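Demeck Portfolio Desk: User Guide

Section 4. Setting Up a Recurring Investment

Use this section to schedule regular purchases in a Demeck brokerage account. You need a verified bank link (see Section 2) and at least one fund on your watchlist.

4.1 Create the schedule

1. Sign in and open Plans from the left menu.
2. Select New Plan. If the button is gray, your bank link has not been verified.
3. Type a name for the plan, up to 38 characters.
4. Choose a fund. The Sayegh Balanced Fund and the Dreltside Bond Fund both accept fractional purchases. The Skatisholm Small Company Fund sells whole shares only.
5. Enter the dollar amount and pick a frequency: weekly, every two weeks, or monthly.
6. Select Review, check the details, and then select Start Plan.

Note: With a whole-share fund, any money left over stays in your cash balance. If the share price is $134 and your plan amount is $141, one share is bought and $7 remains in cash.

Caution: Demeck does not check your bank balance before a transfer. A returned transfer pauses every plan on the account, including plans that use a different fund.

4.2 Change or pause a plan

1. Open Plans and select the plan name.
2. Select Edit to change the amount or frequency. The fund cannot be changed. To switch funds, end the plan and create a new one.
3. Select Pause to skip purchases. A paused plan keeps its settings for 13 months.
4. Select Save. Changes made after a transfer has started apply to the next one.

Note: Orders already marked Pending cannot be canceled from this screen. Use the Orders page.

4.3 Add a picture to a plan

1. Open the plan and select Appearance.
2. Choose a picture from the Home and Table set, or upload your own.
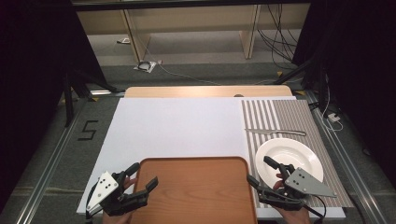
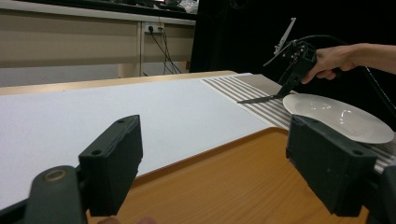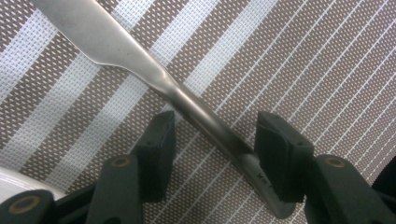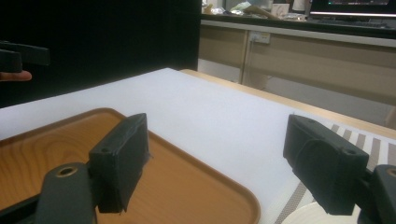
3. Select Apply. The picture shows next to the plan name on the Plans page and has no effect on purchases.

4.4 Download plan records

1. Open Plans and select History.
2. Set the start and end dates.
3. Select Download. The file lists each purchase, the share price, and any cash left over.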